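04/05/2020. Open day, Jokport bench. Visitors from Skuvcombe due at 2, arrived at 3, left with most of the cookies.
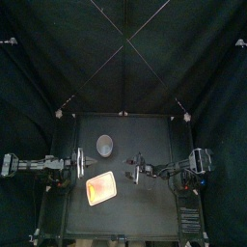 Stefaniia gave the Fandel talk and got through it without saying "synergy," a first. Someone asked if the arms get tired. Setup was a cup and a shallow container between the grippers, dark curtains all around — one guest wanted to know when the magician came on.

Kyrylo logged up to 531 questions, by his own generous method. Most concerned price. I said 4,000 and did not give a unit. 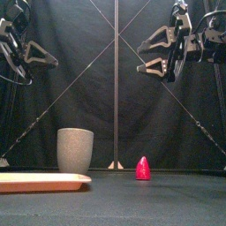

Cup, tray and the small red cone, both arms reaching in above.

To do: send Hrynyshyn the sign-in sheet, buy cookies before September.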